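Print this page
E-mail this page

Marnberg Household Help Desk
Category: Clothing care and storage

Sagging double rail and misshapen shirt shoulders

Posted by Parvathi Panicker

I would be grateful for guidance on the correct use of a freestanding double clothes rail in a furnished bedroom. My employer lets rooms to visiting staff of Plirkimport, and I am responsible for the written instructions that are left in each room. The rail was supplied without any instructions of its own. It has two parallel bars, extends to one side, and stands in front of the wardrobe and the bed.

Two difficulties have been reported to me. The first is that knitted and jersey shirts come off the hanger with raised points at the shoulders. The second is that the rail leans when the bars are pulled out to their full length and winter coats are hung on them. Residents have been placing garments wherever there is space, and I would prefer to give them a fixed arrangement. A shirt is normally laid out on the bed to be put on its hanger and then carried to the rail.
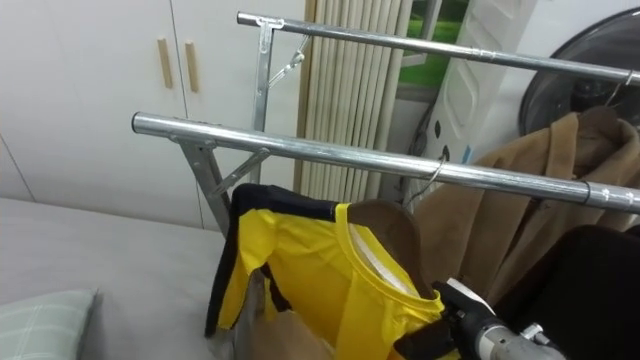

The instructions now in the rooms ask residents to hang light garments first and coats last. In practice this order is seldom followed, and a coat is often the first thing to go up when a resident returns from work. I have been advised separately that coats should always be placed on the bar farther from the bed, as the camel-colored one is, with shirts kept on the nearer bar where they can be reached. I should like to know whether this is sound, or whether the weight ought to be divided between both bars. I should also like to know whether a padded hanger is sufficient for a jersey shirt with a round collar, or whether such shirts should be folded and put in a drawer. The yellow one is on a padded hanger at present, and the coat is on a wire one, which may be the wrong way around.

The room is in use from February onward, and I must have the revised sheet printed before then. Advice on wording would be welcome as well as advice on the rail itself.

Posted by Dimas Manurung

I prepared a similar sheet for a residence in Prusov and can offer the following.

Hangers. A heavy coat should not be stored on wire. The wire bends under the weight, the shoulder of the coat takes on the line of the wire, and the hook may mark the bar. Please provide at least one broad hanger for each coat. A padded hanger is suitable for a jersey shirt if it is not wider than the shirt. The end of the hanger should stop a little short of the seam where the sleeve begins. If it goes past that seam it will push the fabric outward, and the raised points you describe will appear after a night or two. Thick sweaters should be folded in all cases.

Placing a shirt on its hanger. Residents should be asked to do this on a flat surface. Holding the shirt in one hand and forcing the hanger down through the collar with the other stretches the neckband, and a stretched neckband cannot be fully restored at home. The hanger should go in from the hem. The method I recommend is set out below.

Lay the shirt on the bed with the front facing up and the neck away from you. Open the hem and pass the hanger up inside the body, hook first. Bring the hook out through the neck opening. Settle one shoulder, then the other, and smooth the fabric outward from the collar.
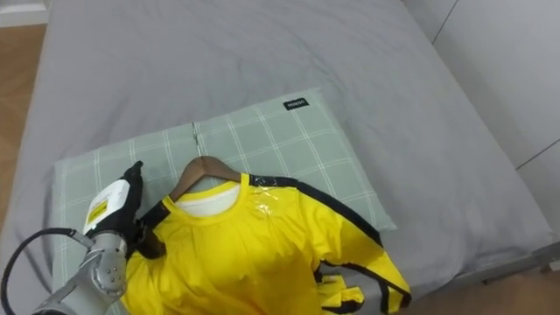
Once both shoulders are settled, check that the collar sits evenly on either side of the hook before the shirt is lifted. Lift by the hook, with the other hand under the body of the shirt if it is a long-sleeved one, and let the sleeves fall straight before it goes on the bar. Any crease that remains near the underarm may be smoothed by hand. A cushion or pillow under the shirt does no harm, although a firm mattress is easier to work on.

Placing garments on the rail. Coats may go on the far bar if the rail stands level and its feet are fully on the floor. Keep them near an upright and away from the extended section, where a bar of this type is weakest. I would not hang more than two winter coats on one rail. If a third is needed, it should go in the wardrobe.

Spacing. Please leave a hand's width between a damp garment and its neighbor. A coat that has come in from rain should dry before anything is hung close to it.

For the wording, I suggest short sentences addressed directly to the resident. Our sheet in Prusov ran to 300 words and was not read. The present one has 70 and is kept on the inside of the wardrobe door, at eye level, where residents see it each morning.

Posted by Marnberg Desk Reader

I do not agree that coats should be on the far side. We have always put them at the front, and the rail has not fallen. Also, a cheap rail will lean whatever you do. Mine came home in the back of a Honda and had a bent leg before it was ever used. Tighten the screws and buy a better one if it continues.

Posted by Parvathi Panicker

Thank you both. I have measured the padded hangers against the shirts, and 14 of them are too wide and will be kept for coats. The wire hangers will be withdrawn. The sheet will include the instruction to insert the hanger from the hem, in the order given by Mr. Manurung, and will ask residents to leave the extended section of the bar for shirts only.

With regard to the last reply, the screws have been checked and were found to be tight. I would still be interested to hear whether rubber caps on the feet would be of use on a smooth floor, if any member has experience of this.

Related items

Removing hanger marks from a knitted cardigan
Drying shirts indoors without a radiator
How far should a telescoping rail be extended?
Brushing and airing a winter coat
Wording for notices in furnished rooms
Storing spare pillows in a small bedroom

Print this page
E-mail this page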